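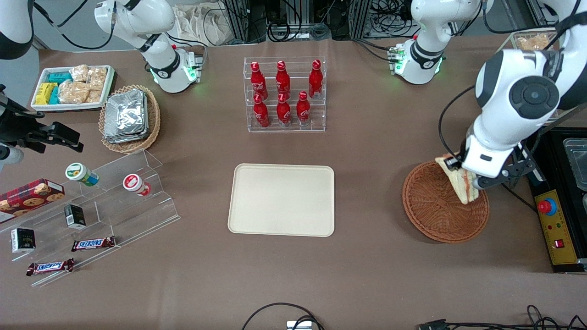

Snack order on the two-arm setup, left gripper with the sandwich over the round basket

Two-arm snack counter kit from Curnen: worth it for a small break room?

Posted by Lurdes Louro in Service Robots & Kits

Hi all! I've been reading this board for ages and finally have something to post. Our office is looking at the Curnen counter kit, the one with two arms that puts together a snack order on a tray. I went to a demo on Friday and came away completely charmed. The picture up top is from there. Sandwiches, bread rolls, Coca-Cola, Snickers, all on one table, and I stood there far longer than I meant to.

My boss liked it too but wants answers before we ask for a quote. How fussy is it about where things sit? Do the acrylic shelves come with the kit? And does the gripper squash soft food? We'd mostly be serving sandwiches and rolls, with bottled drinks on the side. We have the table space, I measured twice.

Any owners here? I'd love to hear the good and the bad.

Ermelinda Cardoso

Owner here, and still a happy one! We've run ours since August in the lobby of a training center and people still bring their coworkers down to watch it.

Placement first. It copes well with things being a bit off, especially in baskets, where it just looks for the next item it can get hold of. Bottles are the easy part. Put them on a stepped rack like the one in your photo, with the back row higher, and it can get at either row without knocking its neighbors. Jars lying on their sides took us more practice, and flat packets that overlap are still our weak spot. It sometimes lifts two at once. If you mostly serve sandwiches you may never care.

The shelves didn't come with ours. The arms, grippers, stand and software did, and then there was an accessory list. We bought our acrylic from a local sign shop and it's been great, but you do have to teach the positions again if you change the shelf, so pick one and stick with it. I changed mine in the second week and lost an afternoon.

Soft food: yes, it can squash it, and yes, you can fix that. There's a grip force setting for each item. Start low and go up until it stops dropping things. For triangle sandwiches we have it pinch close to the crust, where the bread is firmer. Egg salad is still a gamble. Rolls in plastic bags are wonderful, it gets a good hold of the bag and the bread stays round.

Our log says 1202 orders so far, and I'd guess the ones we had to step in on were nearly all packets.

Ask them about training too. We got a day with Leonilde Morais from their support side and she saved us weeks. She also made us walk to the emergency stop from every spot in the room, which I'd recommend to anybody.

Eduardo Barreto

get the Pusar instead, one arm, cheaper. does bottles fine

Afaf Majali

I've used both, so a bit more on that. The Pusar is a sweet little machine and if you only hand out drinks I'd say go for it. For a mixed order I much prefer two arms. One can be busy with a sandwich at one end of the table while the other is reaching for something at the far side, and you don't get that long wait while a single arm travels back and forth.

Things I'd ask Curnen before signing:

Is the accessory pack in the quote or separate?
How many items can you teach before you need the bigger software plan?
Who comes out if a gripper needs replacing, and how soon?
Can they try your own sandwiches at the demo? Bring a bag of them. They let me do it and it was the best hour of the whole process!

Also plan for your cables early. We had ours along the front edge at first and moved them to the back once we'd settled on a layout. And leave a good clear area in the middle for the serving tray, bigger than you think you need.

Lurdes Louro

Oh this is so helpful, thank you both! I'm emailing them about the accessory pack now, and I'm definitely bringing egg salad.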